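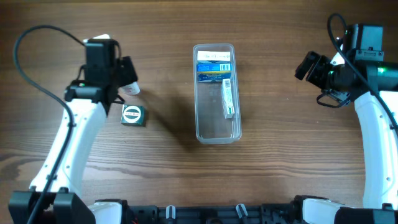
Ticket 594: Medicine bin, items not matching the shelf list
Opened Monday, July 27, 2020
Site: Prirkau
Status: open

Problem: Hoko list for the clear bin shows the small green square box as packed. Box is on the table, outside the bin. Small cartons are in the bin.

Tried: Reprinted the list. Same result. Checked the entry for Zam-Buk ointment, filed under lotions by mistake. Moved it to ointments.
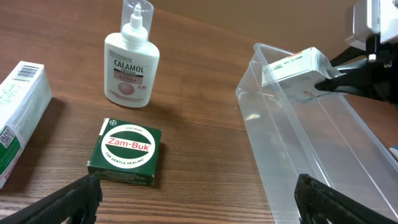 Vol. 3, No. 17

Calamol lotion is a separate line and stays under lotions. Filali label sheet still has the old order. New sheet requested from Jorkach. Leave ticket open until it arrives.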